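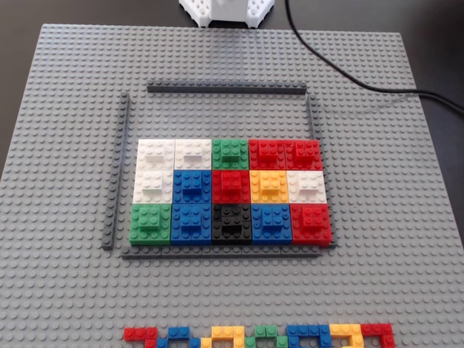 Colored blocks inside the dark gray border on the big baseplate.

The mosaic table is back in the Papadakis room for September. It's the same idea as last year: a large LEGO baseplate, a border of long dark bricks, and a supply of square blocks with a smaller brick on top of each. Visitors fill the space inside the border any way they like. The room opens at 11 and the last turn starts 20 minutes before closing.
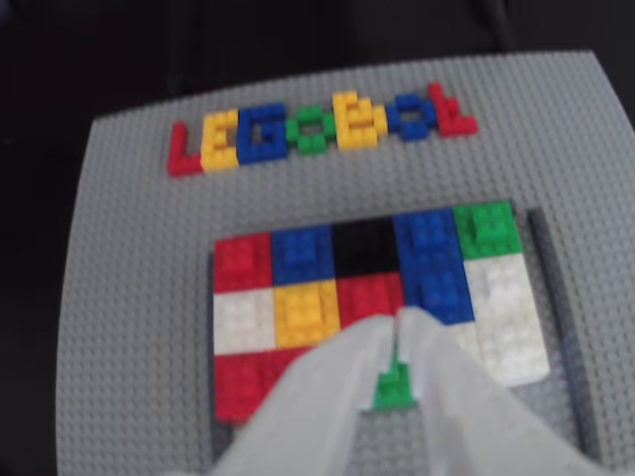 Lettering is the part most people ask Jade Ackroyd for help with. She suggests sketching the word on squared paper first and keeping every letter the same height. Changing color from one letter to the next makes a word easier to read, as with the red L, yellow E and blue G built flat on the plate. Round letters take the most patience, so leave extra studs between them. Jade has copies of the Getau pattern sheets if you want a start.
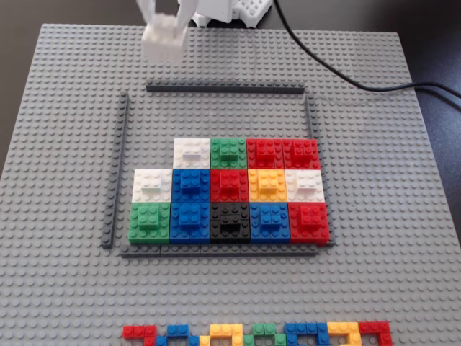
Groups larger than 12 should book ahead at the front desk. Children under 5 need an adult with them at the table. Please put spare blocks back in the Tistero drawers by color when you finish, and leave the border bricks where they are. Donations of clean square bricks can be dropped at the Plelar desk any afternoon. White and green are most needed.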